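The box by the door

Peninah Were had 2324 loose things in her flat when she decided to count them. She did not include books or clothes, only the bits that had no proper place: keys, plugs, chargers, spare buttons, batteries, instruction leaflets, half-used rolls of tape. It took her most of a December and filled a notebook.

"I wasn't trying to own less," she says. "I wanted to know what I was storing, so I could buy boxes that fitted it."

Were now runs Tindside, a small home-storage service that she started from her spare room. She visits people, measures their shelves and helps them sort what is on them. Much of the work comes down to boxes, and she has firm opinions about them.

The first is that a lid should be attached. Loose lids get put down on a bed or behind a sofa, and within a month the box is being used without one. A hinged lid stays with its box. It does need room above and behind, so a hinged box is a poor choice for a low shelf, and Were will tell a client so before they spend any money. On a table or a worktop against a wall it works well.

The second is about colour. She likes a strong colour on the outside edges and a pale lining. The edges make the box easy to find across a room, and small dark objects such as fuses and hair grips show up against a light inside. Black linings, she says, are for jewellers.

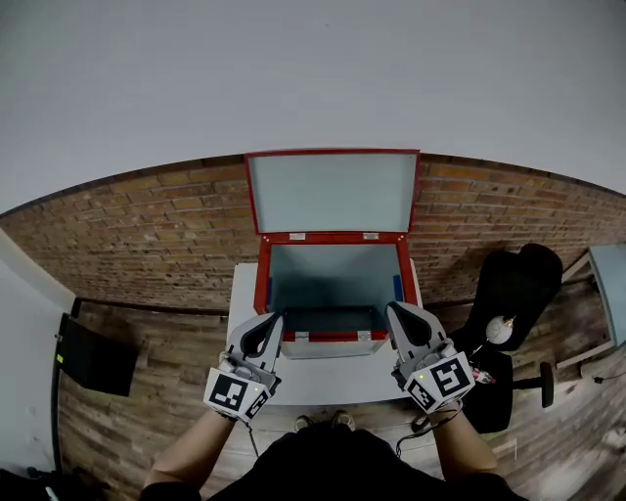
Red rims outside, pale blue-grey within. The raised lid leans back towards the wall.

Hinges get more of her attention than most buyers give them. She opens and shuts a lid several times in the shop, slowly, and looks at the back edge while she does it. If the lid drifts to one side, the hinges are out of line and it will only get worse. Two small ones, set well apart, are enough for a box kept on a table. A long lid that carries weight on top wants something stronger.

She also checks whether the lid will stay up by itself. Some lean back and rest, some have a stay, and some fall on your fingers. The last kind she gives away.

Her own shelves hold boxes from two makers, Pladanier and Tudetti. The Pladanier ones are 196 mm deep and take upright files with the tabs showing. The Tudetti range is shallower and better for tools. She bought 5 of those in one go, which she regrets a little, as she has nowhere to put the last.

Not everyone agrees with her on contents. Abou Jaoude, the furniture workshop two streets from her flat, keeps its fittings in open trays, and the staff there think lids waste time. Were accepts this for a workshop, where the same tray is reached for all day. At home, she says, most things are wanted twice a year and gather dust in between.

Her method for filling a new box is simple. Put it where it is going to live, open it, and leave it open for the evening. Walk round the room and bring back whatever belongs in it. Larger items go in first, along the back. Small ones go in tins or envelopes so they don't sink to the bottom. Stop when the lid closes without pressing.

Labels come last. Were writes hers in pencil for the first few weeks, until the contents have settled — they always change — and then goes over them in ink. She puts them on the front edge, where they can be read with the lid up or down.

At the last count, taken on 20/09/2019, her own loose things had come down to 685. The rest are in boxes. She has kept the notebook, in the one nearest the door, along with the spare keys and a torch.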